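Fixing a Gripper That Won't Let Go of Fabric

Posted by Ketsara Saengthong on Thursday, June 4, 2020
27 shares | 2 comments

If your arm has started picking up a shirt and then refusing to drop it, welcome to my favorite fault of the year! I chased this one through two evenings on our folding setup, which we call Wornlow, and I learned more about grippers than I did in the whole build.

The symptom is easy to spot. The controller says the fingers are open, the arm lifts away, and the shirt goes with it. Ours would then swing toward the next pick with a T-shirt in tow and trip the force limit. Great for learning, bad for finger pads.

Before you touch anything, press the stop, switch off motor power and wait 60 seconds. Please don't tug the cloth free while the motors are live – a finger that looks limp can still close on you.

1. Free the fabric by hand. Work from the loose side toward the finger and roll the cloth out of the joint. If it resists, back off and turn it the other way. Cutting is the last resort, and loose threads make everything worse.

2. Look for lint in the finger joints. A bright flashlight and a soft brush are all you need. I found a lovely gray felt plug in ours, packed in so well it had kept the shape of the gap.

3. Move each finger through its full range with the power still off. You want the same light drag all the way. A gritty spot means you missed some lint, so go back with the brush.

4. Power up at the slowest speed and re-zero the open position. This was the real culprit for us! The zero had drifted, so "open" left the fingers holding on just enough to keep a thin knit.

5. Check how deep you press on approach. Going too far shoves the cloth up around the finger, where it can wedge. I raised our pick height by 2 mm and the wedging stopped.

6. Add a release check. After opening, lift slowly and read the wrist force. If it's heavier than an empty hand, stop and call for help. It's a tiny bit of code and I wish I'd written it back in December.

Test with the softest, stretchiest shirt you own. Stiff cotton will let you off easy – a floppy tee finds every mistake you've made.

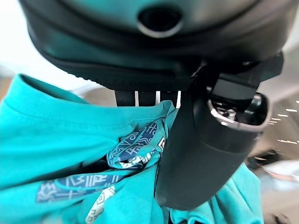

Finger pressed into a crumpled turquoise tee, with the cloth bunched up at the tip.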